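Progress report to Delaunay: Zadano website migration and hosting
Prepared by Gyu-bin Ra, technical lead
2 Jan 2019

Status

The move of the Zadano public site from the old shared server to managed hosting at Veltis is complete except for the items listed under Outstanding work. DNS was switched over during a low-traffic period. The old server remains online in read-only form until you approve its removal.

Content

The old site held 1035 pages. Each was checked against the access logs and the owner list. Pages with no owner and no visits since June were archived and now return a 410 response. Everything else was imported with its original address, apart from the event listings, which have moved to a shorter path. Permanent redirects cover the old addresses.

The import script did not handle nested tables well. We corrected 59 pages by hand, mostly price lists and older forms. Image captions came across intact, but alt text was missing from the source database in many cases and has to be written by the page owners.

Plugins and custom code

The old installation ran 19 plugins. We kept five. The rest were either abandoned by their authors or duplicated functions now in the theme. The booking form was rebuilt as a small module, Plosta, which stores enquiries in its own table and sends one email per enquiry — the previous form sent two. Source code is in the shared repository with install notes.

Backups and monitoring

Database backups run nightly and file backups run weekly. Both are copied to a second data centre. A full restore to the staging server was tested and the restored site matched the live one, including user accounts. Uptime checks are in place for the home page, the login page and the booking form.

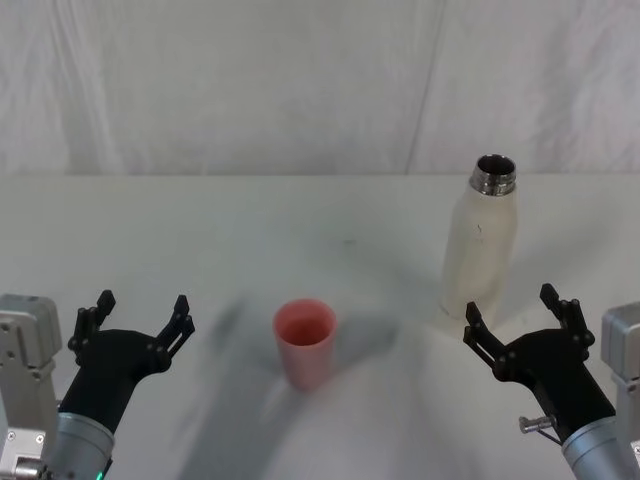 Alerts currently go to my address only. A second recipient at your end should be nominated before the support period starts.

Outstanding work

Alt text for the gallery pages, with the page owners.
Colour contrast on the footer links, which fails the accessibility check.
Certificate renewal on the mail subdomain — still manual, to be automated.
Cancellation of the old hosting plan, pending your approval.

Budget

Spending is within the approved amount. Hand correction of pages took longer than planned, and the hours were taken from the training allowance. One editor training session is still funded. A second would need a variation to the agreement, and I would like a decision on that with your response to this report.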